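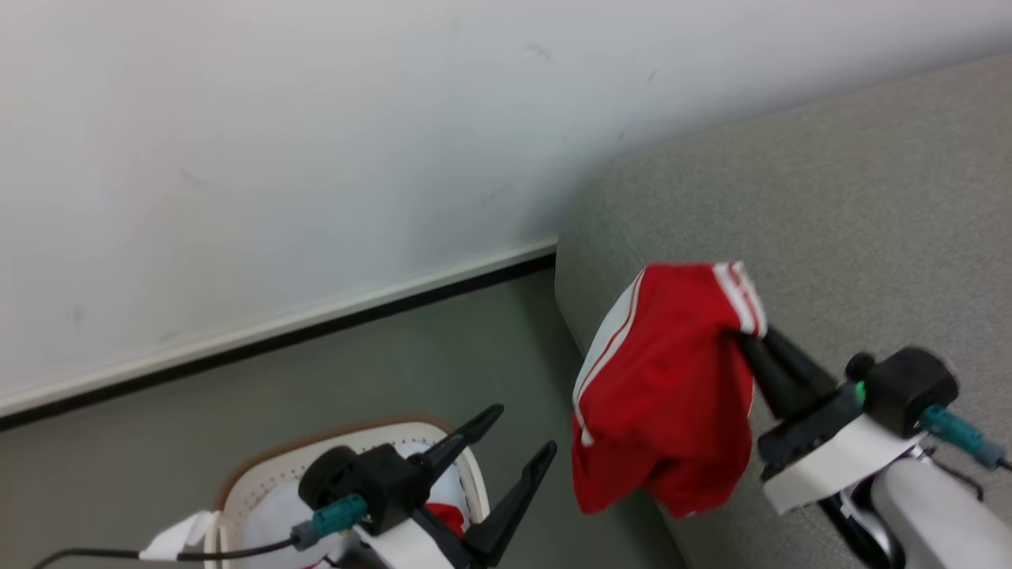
July 18, 2018

Laundry day, two days later than it should have been. I had put it off because of the heat, and by this morning I was down to the gray T-shirt with the paint on it, so there was no more putting it off.

Started the first load before seven. Towels and the bath mat. The machine did its usual walk toward the door on the spin cycle and I had to push it back with my hip. I should put the rubber feet on. They have been in the drawer since April, still in the bag, under the takeout menus.

Coffee, toast, the end of the apricot jam. Paid the water bill. Called Zodero about the dryer part and was on hold long enough to wipe down the inside of the fridge with the phone on my shoulder. They say the part has shipped. They said the same thing last week. The woman was nice about it and gave me a new order number, which I wrote on the back of the water bill and then nearly threw out with the envelope.

So no dryer, and everything went on the line or over the backs of chairs. It hardly matters in this weather. The towels were done by ten and stiff as boards. I shook them out hard on the back steps, which helps a little. I don't mind a rough towel but I'm the only one in the house who will say so.

Second load was the whites, and I put the red shorts in the same basket with them, which I know better than to do. The bright red ones, with the two white stripes along the side seam. They are old enough that they have stopped bleeding, I think. Still, I fished them out before anything went in the machine. I lost two good pillowcases to a red sock the year we moved in, and they were pink until they wore through. There was another bit of red down in the whites and I took that out too. I made a separate pile for the reds on top of the hamper. It was a very small pile. I washed it by hand in the sink with a little of the Grarkari soap, the kind in the green bottle, and the water went faintly pink, so they have not stopped bleeding after all.

Hung the shorts on the far end of the line by themselves, upside down, clipped at the hem so the waistband wouldn't get marks.

While the whites were going I cleaned out the basket. It's the white one with the little holes, and lint gets in the holes and stays there. I used an old toothbrush and then ran it under the hose. Found a button in the bottom, four-hole, off-white, medium size. I checked every shirt in the closet and none of them is missing one. Put it in the jar with the others.

Lunch was cold chicken and the last of the cucumbers. Too hot to cook. I ate standing up and read the flyer from Lendach. They have fans on sale, but the parking over there is so bad on the weekend that I may just live with the one we've got. It rattles on the high setting. On medium it is fine.

Folded from one until almost 2. I did it on the bed with the radio on. Towels first because they are easy, then T-shirts, then the underthings, then socks. I ended up with 7 socks without a partner. I keep them in a shoebox on the closet shelf, and today I went through the box as well, and matched a brown one that has been in there since winter. That felt like something. Threw out the ones with holes. I kept a thick gray one for dusting the blinds.

I am still not happy with how I fold shorts. If I fold them in half down the middle and then up in thirds, they stand in the drawer all right, but the slippery ones won't hold it and by the end of the week they are a heap. The red pair is the worst for this. I tried rolling them when they came in off the line, and they came undone before I had the drawer closed. Ended up laying them flat on top of everything else. It will do.

Fitted sheet took me three tries. I have given up on getting it square. It goes in the pillowcase with the rest of the set and I close the closet door.

Around four it clouded over and I ran out and got the last of the whites in. No rain came of it. I brought in the clothespins too, and the bag has a tear in the corner, so they were dropping out one at a time across the kitchen floor behind me. Mended it with the heavy black thread. It doesn't match, but it's a clothespin bag.

Walked over to Chaturvedi before supper for rice, onions and a new bottle of bleach. Both registers were open for once. The lemons were hard so I left them. Came home the long way, past the school, where they are redoing the roof and have the whole sidewalk fenced off, and had to cross over and back again with the bag cutting into my fingers.

Supper was rice and eggs. Washed up, wiped the counter, wrote down that we need dish soap, which I should have bought while I was there.

The odometer on the car turned over another hundred yesterday and I forgot to put it down, so here it is: 2,686 on the trip meter since I last reset it. Oil next week.

Left to do: sheets from the small room, the blue blanket if it will fit, and iron the two shirts on the doorknob. The basket is dry and back in its corner. I put the rubber feet on the table by the washer where I will see them.

Bed early. Fan on medium.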